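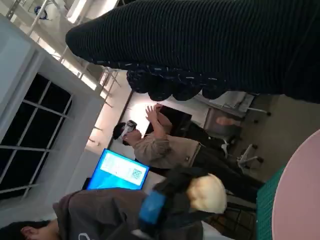
A headset wearer with both hands raised in the Binberg workshop.

Vonus is a two-armed robot built in a shared workshop in Binberg, and one of the liveliest amateur projects in its field. It is made to handle ordinary household things on a table top, with a particular fondness for baked goods, and is driven by a person in a VR headset whose hand movements it copies.

Background

The project grew out of the Fulard, a single arm that one member put together on a kitchen worktop. The Fulard could pick up a sponge and not much else, but it drew so many curious visitors that a second arm was begun the following September. The first public notes on the pair, including a full parts list of 112 entries, were posted on November 15, 2019.

Design

Each arm is made up of metal segments joined by black joint sections, with the screws left in plain view so that a joint can be opened up in the middle of an evening. The hands have fingers and a separate thumb, and they wear black gloves. Gloves give a far better grip on glazed crockery than bare metal – a marvellous discovery for anyone who had spent weeks chasing mugs across a table!

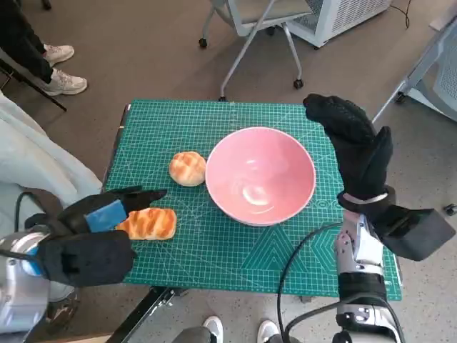 Tests take place on a green cutting mat printed with a grid, laid over a small table. Bread rolls and a bowl are favourite objects. A roll is light and uneven and squashes easily, so it shows at once when a grip is too strong, while a smooth bowl is much better at finding out a weak one. The builders keep a log of every attempt, which had reached 1,678 entries at the last count.

Software

Control runs on Harahap, a small program written by the members and shared freely. It turns the wearer's finger positions into joint angles and can send up to 300 updates a second. Version 2 added a wonderfully simple pause: closing both fists stops the arms where they are.

Later work

A lighter wrist is being drawn up, and the old Fulard arm has been kept for beginners, who are still set the sponge as their first task.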